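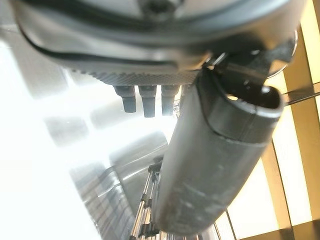

The first thing Tudor Vasiliu tells me is that he can't read minds. The poster outside the theater in Bado says he can, in letters a foot high, but he wants it understood that the poster was the promoter's idea.

I have sat through a lot of mentalists. Most of them do the same hour: a drawing in an envelope, a word from a book, somebody's first pet. They hint at psychology and body language, neither of which has much to do with it, and the crowd goes home thinking it has learned something. Vasiliu's show, Listunar, is supposed to be different. I went twice to find out.

It runs 92 minutes with no intermission. The opening is slow. He plays a small accordion, badly I thought, and asks people to stand if they've ever been lied to by a doctor. The book test that follows is the standard one with better lighting. Then comes the piece everyone talks about, in which 24 strangers each whisper a name to their neighbor and he writes all of them on a roll of butcher paper. On my first night he missed two. On the second night he missed two again, in different seats, and got the same sympathetic laugh. Draw your own conclusions.

Ovidiu Stoica, who taught him card work in the back of a shoe store, thinks the misses are the best part of the act. "He used to get them all. People hated it," he says.

Mircea Hodoroagă is less kind. He performed for years under the name Oprea and says the name routine is his, down to the paper. Vasiliu says it came from an old lecture booklet that up to 2,000 magicians must own. I asked both men for something in writing. Hodoroagă sent a photocopy with no date on it. Vasiliu said he would look.

The show moves to a bigger room in September, with tickets at twice the price. The accordion is staying in. I asked him about the promoter's new poster, and he said he hadn't seen it yet.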